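Print this article
E-mail this article

Buy the table once

My parents paid $215 for their kitchen table and ate at it for 20 years. I have bought three since leaving home, all flat-packed, and all went to the tip with stripped screws and swollen edges.

Councils pay to bury this stuff. Ours, in Hastis, runs a hard rubbish pickup every March, and the nature strips fill with broken furniture. 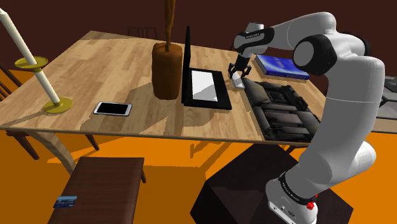
Repair ought to be the cheaper choice. A joiner in Lukumay quoted me $700 to reglue and refinish a table, more than a new one costs. Plain timber is worth the trouble all the same. A light wooden top with the grain showing can be sanded back, and a curved leg can be glued if it splits. Chipboard can't.

I'd start with a levy on furniture sold with less than a five-year warranty, and spend it on repair.

Jeptoo Lema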